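Last updated in April

Dark cloth and clothes full of lint on a wooden desk — how do you keep them clean?

Inès Tanguy

Hello everybody. I share a work room with other people and we have light wooden desks. I have a black cloth which I use to protect the table top, and I also own several dark sweaters and a navy jacket. All of them collect every small white fiber in the building. In the morning I shake the cloth in the yard, and before lunch it has again specks on it. On a pale table you see each of them very well.

I tried a sticky roller from Flotent. It is good for one or two days and then I must buy refills, and I don't like to throw away so much paper. I washed the cloth together with my towels one time, and this was a big mistake. My second problem is the folds. I never find the correct way to fold a thing that has no clear shape, so it stays in a heap on the desk and I put my papers next to it.

Do you know a method that costs little? I can spend 2 or 3 minutes each evening, no more. I don't have an iron in the work room.

Helpful for 200 readers · 3 comments

Filipa Moreira

I had the same trouble for a long time, so I will write what I do now. It is for cotton and for fleece. For real wool please be more gentle.

1. Find out what the lint is and where it sits. Put the dark thing on the pale desk, open it with both hands and look at it from the side, near a lamp. Look also at what you wear and what touches your head, for example a dark hat or the cushions of headphones.

Dark fabrics around the desks, in three views:

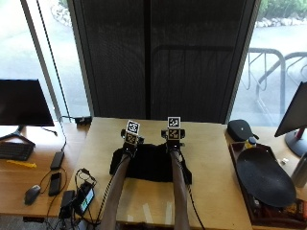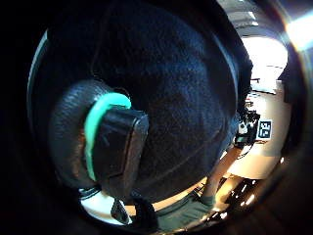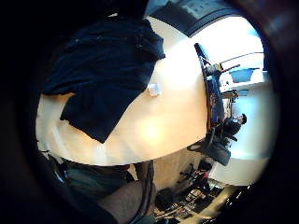 2. Clean the table before the cloth. Many people do the opposite. Wipe the wood with a cloth that is a little damp, and wait until it is dry. If there are old strips of tape on the wood, pull them off slowly, the glue at the sides holds a lot of fibers.

3. Put on a rubber dish glove and make it slightly wet. Pass your hand over the fabric, always in one direction. The lint makes small rolls and you can pick them with the fingers. I like this more than the paper roller.

4. Fold it without an iron. Take two corners, hold the cloth in the air and give it one strong shake. Lay it flat, push the air out with your palms, fold the long side to the long side, then one time more. For a jacket, close it first, put the sleeves on the back, and fold from the bottom to the collar.

5. Wash dark things only with dark things, inside out, and never with towels. I put 200 ml of white vinegar in the last rinse. My mother does it also, but she uses less.

The wet glove takes me less than 2 minutes for a table cloth. The first time will be longer.

Timothée Barbier

just get a gray cloth. Lint is gray too, problem finished

Thierry Baudry

I agree with Filipa for the glove, but I am not sure about the vinegar. In my old machine it made a smell of salad for one week, maybe I used too much. I have instead a clothes brush from Stestari with short stiff hair. It was not cheap, but I have it for six years and there are no refills to buy. On fleece it is too hard, it pulls the surface and afterwards the fabric looks old. So try it first on a corner inside.

About the heap on the desk: I hang mine. One hook under the table or at the back of a door is enough, and the folds go away alone during the night if the fabric is heavy. For a thin shirt this does not work so well.

Please also check your chair. I cleaned my black trousers every day and the lint was coming from the seat — I needed a whole winter to understand it.

Inès Tanguy

Thank you Filipa and Thierry. I did the glove yesterday evening and the cloth is much better. The chair I will check.

Share this page · 2 shares

We use cookies to remember your settings. By staying on this site you accept them.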